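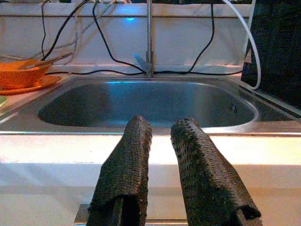
Stusora sink strainer, 3 months in

I bought the Stusora after our old strainer rusted. It's a shallow mesh basket with a silicone rim, and I've used it every day since May.

It catches rice, tea leaves and most onion skin. The rim grips well, though it lifts if you run the tap hard straight onto it. Draining is slower than with the Drotivar I had before — a full washing-up bowl takes 30 seconds to go down. Coffee grounds clog it, so those go in the food bin now.

Cleaning is easy. Knock it out, then go over the mesh with an old toothbrush. Rukhsana Malik asked in the comments whether it survives the dishwasher. Mine has been through 20 times and the rim has gone slightly cloudy, nothing worse.

I'd buy it again, but get the larger size if you cook a lot.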